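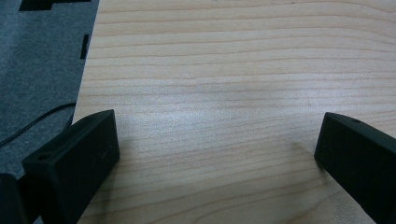
4.2 Changes in the work at the packing benches

The Rarasden site packs small spare parts for repair shops. Before the change, each bench had one packer who picked, checked, bagged and labeled an order from start to finish. Since November, the picking and bagging at seven benches has been done by Kokov arms, and the packers have moved to checking, restocking and what the site calls "recovery", meaning any case where the arm stops and asks for help. The other benches are still run by hand and served as our comparison group.

We drew on two sources. The first was the stop log kept by the Hapeta control software, which held 1011 entries for the study period. The second was a set of interviews with packers on both shifts, carried out by Heather Trevaskis during paid hours and away from the floor. Supervisors were interviewed separately and did not see the packers' answers.

The clearest change was in how the day was divided up. Packers at the manual benches described a steady pace that they set themselves. Packers at the automated benches described long quiet periods broken by several stops close together – often at two benches at once. Most said the work was easier on the hands and shoulders. Several also said they were more tired at the end of a shift, and put this down to having to watch and listen all the time.

Skill was a second theme. Experienced packers knew by feel when a part was the wrong size or had a burr on it, and they had little use for this at the automated benches. Some of that knowledge came back in another form. Packers learned which parts a gripper would drop, and began turning these in the bins before a run. The practice was not in the Trendbridge training plan, and supervisors learned of it only when a relief packer left it out and stops went up.

Pay grades did not change during the study. Packers raised this more often than any other subject, including job loss. Their view was that recovery work called for judgment and should be graded with machine setting, while the site treated it as part of general packing. The question was still open when the interviews ended.

The stop log should be read with care. It records a stop only when the arm reports one, and packers told us they sometimes stepped in earlier – straightening a bag or moving a part – to keep the line going. This work appears in no record we were given, and the log therefore understates how often people and arms worked on the same order.

Last updated: 2023-05-29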